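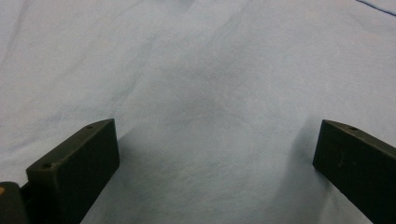
Speaker notes: Sheets, Flat and Folded
Alaric Dunleavy, Ludville evening series, 2022-02-09

OPENING (keep it loose, no slides yet)

Good evening! I'm going to talk about bed sheets for half an hour and I could easily do two. Ask who folded a sheet this week. Then ask who rolled it into a ball and shut the closet door on it. (More hands the second time. Always.)

Say hello to the Mirance people in the back, who lent us the long table.

PART ONE: READING THE CLOTH

Before you fold anything, look at it. Spread the sheet out, let it settle, and don't touch it for a moment. Cloth tells you so much! A broad, soft fold running on the diagonal means the sheet has been pulled from one corner. Little creases fanning out toward the top usually mean the far edge is bunched up somewhere. Pale blue is lovely for learning on, by the way, as you can see every shallow ridge as a slightly darker band. White under bright light hides them.

Demo: drop the sheet on the table from chest height. Show the diagonal. Then lift the opposite corner, give it one slow pull, and let them watch the ridge slide out toward the hem. Do it twice, people love this bit.

Don't smooth from the middle with a flat hand. Everybody wants to. You push the wrinkle ahead of you and it comes back two inches over. Pinch the hem and draw it away from the center.

PART TWO: FIND THE HEM

The hem is your ruler. On a flat sheet the top hem is usually the wide one, and the sides may just be the woven edge. Run a finger along until you feel the thickness change. Have someone from the front row come up and find it with their eyes shut.

Once two hems are lined up the rest of the sheet more or less follows. If they're off by an inch, stop there and fix it. Three folds later that inch is a lump.

Folding order for a flat sheet:
Hem to hem, long way.
Pull both ends, gently, and lay it down.
Long way again.
Now thirds, toward the wide hem.
Turn it over so the folded edge faces you on the shelf.

Pause for the pairs to try it. Walk around. Bring the spare sheets from the Park bag, NOT the fitted ones, those are for the second half.

PART THREE: FITTED SHEETS

Hands inside two corners, wrong side out. Tuck one corner over the other so they nest. Same again with the other pair. Lay it down and square up the elastic side by folding it in. It won't be perfect and it still stacks beautifully.

If they ask about ironing: I iron pillowcases and the top third of the flat sheet, the part that turns down over the blanket. Such a small job, and the whole bed looks made!

CLOSE

Questions. Sign-up sheet for the March session on towels is by the door. Return the table to Mirance before we lock up.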